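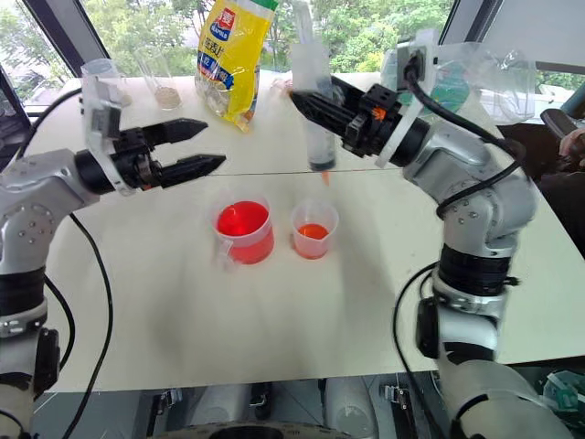

3.2 Transfer of colored liquids between open vessels

The second group of tasks concerns the handling of small volumes of liquid at a bench. These tasks were adapted from the introductory course taught at Drerkwood, where new students practice with tinted water before they are allowed to work with reagents. The course treats drawing up, moving and releasing a liquid as one exercise, and we kept that grouping. Each trial uses water, food coloring, two open cups and a syringe without a needle. Everything can be bought in an ordinary kitchen or pharmacy supply store, and the cost of replacing a full set is low.

Coloring was chosen so that the liquid could be told apart from the cup walls at a glance. In early trials at the Kistolano site, undyed water in translucent plastic was hard to judge even from close by, and operators disagreed on whether a cup had received any liquid at all. Strong reds and oranges gave the most consistent readings. Pale yellow was tried and dropped. Blue was readable but stained the work surface, and two of the cream tops had to be cleaned with diluted bleach — a step that added delay between sessions.

The source vessel has a capacity well above the amount needed for a single transfer, so that the depth of liquid changes little from one draw to the next. The receiving vessel is smaller. A trial begins when the tip of the syringe enters the source and ends when the syringe has been moved clear of the receiver. Drops left on the table are recorded as spills whatever their size, and the surface is wiped before the next trial. Trials longer than 180 seconds were stopped and entered as incomplete.

Placement of the two vessels follows the Prokero layout, in which source and receiver stand side by side near the middle of the work surface. The distance between them is kept short to limit dripping during the crossing. The handle of a measuring cup, where there is one, is turned away from the receiver. In Figure 4 the large clear syringe is held nearly upright over the smaller of the two cups, its top leaning slightly to the right. A lean of this kind was accepted under our protocol provided that the tip remained inside the rim. 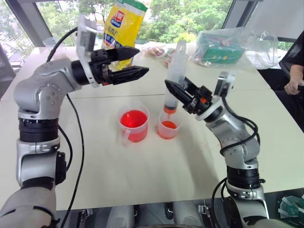
Figure 4. Clear syringe over the smaller of two translucent cups holding colored liquid.

Scoring was carried out by two raters working separately from the Danzer checklist, which has 8 items. The checklist asks for the position of the tip, the state of each vessel at the close of the trial, and the presence of liquid on the table. The position of the tip caused the most difficulty, as an upright syringe can hide part of the opening beneath it. Where the raters differed, the trial was reviewed by both together. Of the 851 trials in this group, 347 were run with the wide source cup; the remainder used a narrow beaker of similar height. Results for the two source vessels are reported separately in Section 4.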